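Blade sharpening at Hollis: how often?

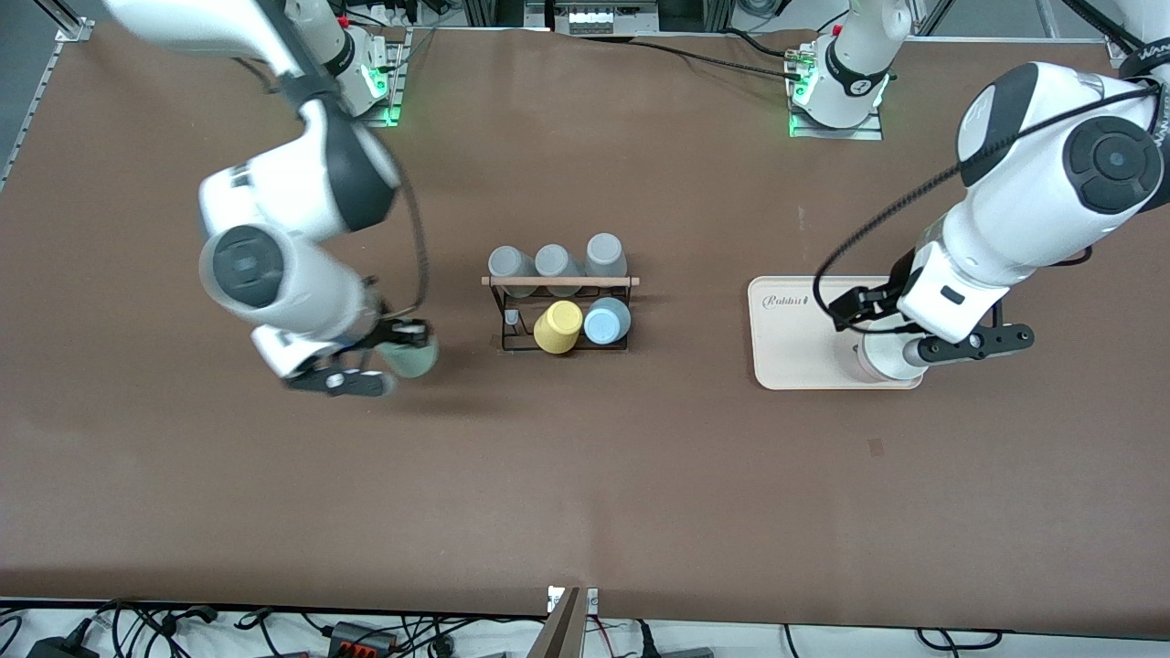 Pale green cup and the cup rack

ahinds
I skate four hours a week at the Hollis rink, mostly edges and two-foot spins. The pro shop wants me back every 15 hours of ice time. That seems like a lot for an adult beginner. What do you all do?

sarkozi_g
Every 25 hours for me. Fifteen is too often. You only get so many grinds before the blade is done, and mine cost 300 dollars.

Cengiz606
Disagree. It depends on the ice and how hard you skate. Hollis ice was gritty all August and my outside edges were gone in 12 hours.

sarkozi_g
Gritty ice or walking around without guards?

Cengiz606
I wear guards. Always have.

kozma90
Go by feel. If you slip sideways on a crossover you used to hold, get them done. Ask for the same hollow each time and write it down.

ahinds
No idea what hollow I have. The receipt doesn't say.

kozma90
Ask Panagiotis at the counter, he keeps a card for every customer. Also dry the blades before they go in the bag. Rust ruins an edge faster than skating does.

ahinds
OK, I'll try 20 hours and see.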